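Resetting the fingertips on a two-arm table cell

If you look after one of the two-arm cells on the Rarcombe floor, sooner or later the grippers will start fumbling things they used to pick up without any fuss. Most of the time there is nothing wrong with the arm at all. The pads have worn a little, or one has crept out of line, and the cell only needs an hour of your patience. I've written this for people who have run a cell before but have never had to put one right, so please forgive me if I linger over the small steps.

What you need: a clean lint-free cloth, the small hex key that lives in the drawer, a spare set of green pads, a soft pencil, and the cell notebook. Our cell is called Lu, and her notebook goes back 829 entries, so there is usually an answer in there if you're willing to turn pages for a while.

First, park both arms and put the cell in hold from the Skareo panel. Wait for the panel to say so before you reach in. Wipe each pad with the dry cloth, then look at it from the side with your eye level with the fingertip. A healthy pad is flat all the way across. If you see a dip in the middle or a lip at the edge, change it, and change its partner on the same gripper too. Don't be tempted to save the better one for later — I have a little tin of those and I've never once used any of them.

To change a pad, loosen the screw a half turn, slide the old one off toward the tip, and slide the new one on until it stops. Tighten it gently. Draw a light pencil line across the joint so you can see later whether it has moved.

Next, set the table. For Lu we put two black trays side by side, with a mug in front of one and a tall tumbler in front of the other. The mug gives you a handle to think about and the tumbler gives you height, and between them they show up most of the trouble you're likely to meet. Step back behind the table, release the hold, and jog one arm at a time until its gripper is above the tray on its own side. Go slowly. We agree on a hand signal before starting, and an OK sign held up in front of the chest means "this side looks good to me, carry on."

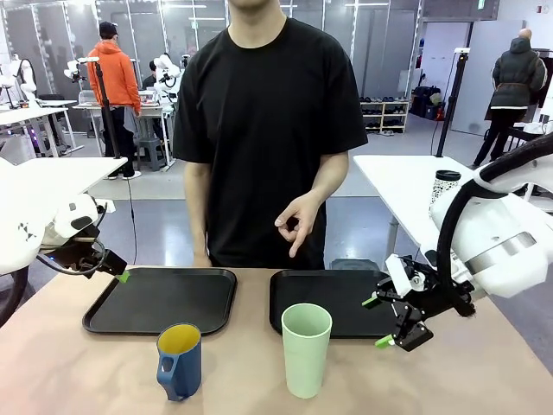 Hanyu Xiao wrote in to say that she jogs the arms in before setting out any cups, and only adds them once both grippers have been over the trays and back. She has a point, especially on a cell you don't know well, and if you'd like to do it her way the rest of the steps don't change.

Now open and close each gripper over its tray and read the closing value on the panel. On Lu we want 700. The last time I did this, one side read 699 and I left it alone quite happily. If the two sides are far apart, check the pencil lines before you touch any settings, and reseat the pads if a line has broken. Only go into the Tretadow offset page if the lines are good and the number still won't behave.

When the values are settled, run the slow pick on the mug, then the tumbler, first with one arm and then with the other. Keep a hand near the stop button. Listen as well as look, as a pad that isn't seated makes a small dry click when it closes.

Last of all, write it up: which pads you changed, both closing values, the cycle count (Lu was at 1,128 after her November service) and your initials. Jianguo Pan keeps the spare pads, so let him know if you've opened the last packet.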